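3.2 Visiting players and local turnout

Friendly matches with a well-known guest were held at three of the grounds in our study: Gostmont, Wometness and Meesuk. Liao's earlier survey of amateur clubs had found that such games draw people who do not follow the home side, and our gate records for June agree. 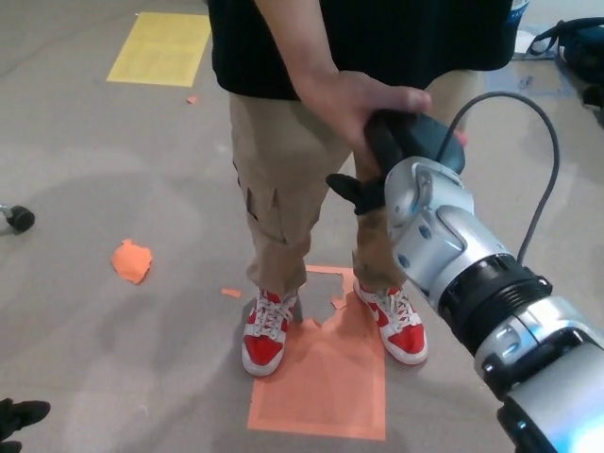

Figure 2. Standing position on an orange floor square; red-and-white high-top sneakers.

At Meesuk the guest played only the second half, yet most spectators had arrived before kickoff. Interviews were short — five questions each — and were held near the exit after the final whistle. Players from the Grasora youth side were left out of the sample. Attendance at the next two league games is treated in Section 4.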